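**Ticket:** Tower won't start from cold, forgets the date
**Opened by:** Piyumi Biswas, Stinham office
**Bench:** Wolcombe
**Assigned to:** Karthik Dissanayake
**Opened:** 2019-09-28
**Status:** Closed, with one part to reorder

### Piyumi Biswas

Hi bench! Sending over the Dell tower from the drawing office. We love this machine and would really like it back. Three problems, and I don't know if they're related:

- From cold, the power light comes on and the fans spin but the screen stays black. If I switch it off and try again it usually gets there by the third go.
- When it does start, the date is wrong. It thinks it's years ago, which makes half the websites refuse to load.
- Twice last week it said there was no drive to start from. Off and on again, drive's back.

Once it's up it runs beautifully all day. Nothing has been changed inside as far as I know. Ekkachai vacuumed behind the desk before all this started, if that's worth anything.

The data is backed up to the Vundel share, so do whatever you need to.

### Karthik Dissanayake

Got it, thank you, and what a good write-up. "Third go" is exactly the kind of detail I like.

Before opening anything I ran it as it came. Left it unplugged over lunch, then tried a cold start. Black screen, fans going, just as you said. Second try, same. Third try, up it came with the date wrong. So we can reproduce it, hooray!

My guess at this stage: flat coin cell for the date, something loose for the other two. The plan is to take out everything that can come out, look at it properly, and put it back one part at a time.

### Karthik Dissanayake

Side off. I do enjoy these cases, everything is right there in front of you. Drive cables unplugged at both ends and the blue caddy unclipped.
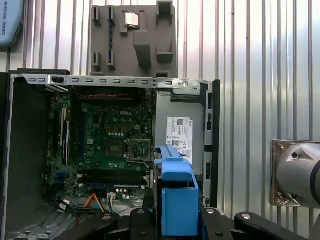 *Photo: K. Dissanayake, Wolcombe bench*

The caddy is the first suspect for the missing drive. The rails are fine and the drive sits square in it, but the data cable had a sharp fold just behind the plug. With the machine running I could make the drive vanish by leaning on that fold with a fingertip. I was delighted. An intermittent fault that happens when you ask it to is a lovely thing!

Swapped the data cable for one from the Ekanayake box and routed it with a wider bend. Then I started the machine over and over, wiggling the cable each time. The drive was found on all 10 starts (I'm only counting the ones where the screen came on at all).

That leaves the black screen and the date.

### Quentin Bouvier

Jumping in from the other bench. Before you go chasing the power supply, measure the coin cell. I had one here last November that did the wrong-date thing AND was fussy on cold starts, and a new cell cured both.

### Karthik Dissanayake

Good call, measured it. Well below what a fresh one reads, so it's flat and that explains the date. Fitted a new cell, set the clock, unplugged the machine and went home.

Next morning: date correct, time correct! Screen black, sadly. So the cell was guilty of one crime only. Sorry Quentin, it would have been a very tidy fix.

### Quentin Bouvier

Worth a try! Memory next?

### Karthik Dissanayake

Memory next. I took all the sticks out and labeled them with tape so I'd know which had been where. There was a fair bit of gray fluff in the slots, so each one got a gentle blow-through with the hand pump and a pass with the soft brush. The edge contacts on the sticks were dull, and they got a wipe with alcohol on a lint-free cloth.

I didn't want to stop there and wonder about it later, so the processor came out for a look as well. Old paste cleaned off the lid, socket checked under the magnifier from a few different angles. Everything straight, nothing stuck in there. That was a relief, as a bent pin would have meant a much longer ticket.
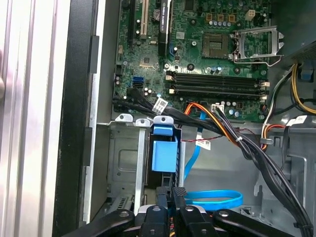
Rebuild went in this order, with a cold start after each step, unplugged in between so that each start was a fair test:

1. Processor, new paste, heatsink, fan lead. One stick of memory in the first slot. Started first time.
2. Second stick added. Started first time.
3. Third stick added. Black screen!
4. Third stick out again. Started first time.
5. Third stick alone, in the first slot. Black screen.
6. A spare stick in the slot where the third had been. Started first time.

So the slot is fine and the stick isn't. I did step 5 again just to enjoy it, and got the same result.

What puzzled me for a while was why it ever worked on the third try. I think the stick comes good once it has had a bit of power through it, and a few false starts are enough to get it there. I can't prove that, but leaving it switched on with a black screen for 11 minutes and then restarting did bring it up with that stick fitted, so it fits.

### Anas Fawzy

Can you run the long memory test on the good sticks before it goes back? We had a pair from the same drawer that passed a short test and then fell over in a big drawing.

### Karthik Dissanayake

Yes, great idea. Started it at the end of the day and left it going overnight. It ran for over eight hours and there wasn't a single error on the screen when I came in. I've left the spare stick in so Piyumi isn't short of memory while we wait for the new one.

The bad stick is in the scrap tray with red tape on it. Please don't rescue it!

### Piyumi Biswas

This is brilliant, I've been reading along like it's a serial. Two questions. Is the graphics card OK? And did the vacuuming do it?

### Karthik Dissanayake

Graphics card is great. I looked it over, cleaned the fan and ran it with one of your big sample drawings spinning on screen for the whole of lunch. No flicker, no odd colors.

As for the vacuuming, I'd let Ekkachai off. The coin cell was just old. The fold in the drive cable looked like it had been there a long time, and a memory stick can go any day it likes. If the tower got bumped then perhaps the fold shifted a little, but it was going to happen sooner or later.

### Ekkachai Chaimongkol

Thank you. I'd like that in writing on the office door.

### Karthik Dissanayake

Back together now and ready to travel. Summary for the record:

| Symptom | Cause | Fix |
|---|---|---|
| Wrong date | Flat coin cell | New cell |
| Drive missing now and then | Folded data cable | New cable, wider bend |
| Black screen from cold | Faulty memory stick | Removed, spare fitted |

Other things done while it was open: dust out of the heatsink and the front vents, new paste on the processor, cables tied away from the fan.

When it arrives, please let it stand for a while if it has come out of a cold van. Then plug in the screen to the graphics card and not to the socket on the board – the board one will give you a black screen too, and we'd all have a very bad morning.

### Piyumi Biswas

It's here and it's wonderful! Started first time, from cold, with the right date. It's also much quieter, which I wasn't expecting at all. I've done a cold start every morning this week and it hasn't missed once. Drive has been there every time.

Happy for you to close this.

### Karthik Dissanayake

So pleased! Closing. Replacement stick is on the Ekanayake order, and I'll bring it over to Stinham and swap it for the spare when it comes in. Piyumi, keep the old cable tie bag that's taped inside the side panel, I'll want it for that visit.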